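Banc de préhension : mousse ou silicone pour les doigts de la pince manuelle

La campagne de comparaison des garnitures de doigts s'est terminée en août sur le banc de Teltitz. Elle portait sur la pince manuelle à deux doigts Skuten, celle qui sert à enregistrer les démonstrations avant transfert sur le bras. Deux garnitures étaient en concurrence : le patin en mousse noire, collé, et le patin moulé en silicone fourni par Sostulent. Géométrie des biellettes, course et caméra embarquée sont restées identiques.

Le protocole comptait 800 prises, réparties à parts égales entre les deux garnitures. Les objets étaient des chaussures basses à lacets, en cuir lisse, prises par le dessus puis déposées sur un plateau. Une prise est comptée valide si la chaussure est soulevée, tenue 3 secondes et reposée sans rotation visible. Les opérateurs changeaient toutes les 100 prises afin de limiter l'effet d'habitude.

Sur le cuir lisse, la mousse donne le meilleur résultat. Elle s'écrase contre le flanc de la chaussure et tolère un défaut d'alignement que le silicone ne rattrape pas. Le silicone reprend l'avantage sur les semelles nervurées et lorsque l'effort de serrage est faible. La zone de laçage reste le point délicat pour les deux : un doigt posé sur les lacets travaille sur une surface mobile et l'effort mesuré varie d'une prise à l'autre.

L'usure est le défaut connu de la mousse. Les bords s'effilochent bien avant que la face d'appui ne perde son adhérence. Le remplacement d'une paire de patins demande 6 minutes, nettoyage de la platine compris. Le silicone n'a pas été remplacé pendant la campagne, mais il retient la poussière et doit être essuyé à chaque changement d'opérateur.

Côté image, les patins noirs et mats se détachent bien sur du cuir blanc. Sur des chaussures noires et brillantes, le contour du doigt se confond avec l'objet et l'annotation du contact prend plus de temps. Un essai avec des patins gris est prévu sous le projet Ramadan. 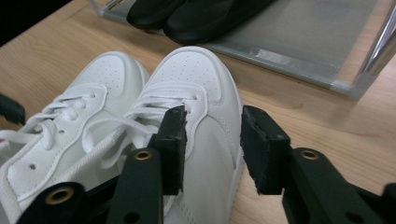 Faut-il recalibrer l'ouverture de la pince après un changement de patins ?

Le zéro est à reprendre à chaque remplacement, doigts fermés à vide, puis à contrôler sur la cale de référence. L'épaisseur de colle suffit à décaler la mesure d'ouverture. Les enregistrements effectués avant la reprise du zéro sont à écarter du jeu de comparaison.

Les fichiers de montage des deux garnitures sont déposés dans le répertoire commun du banc, avec le relevé des prises et la fiche de collage.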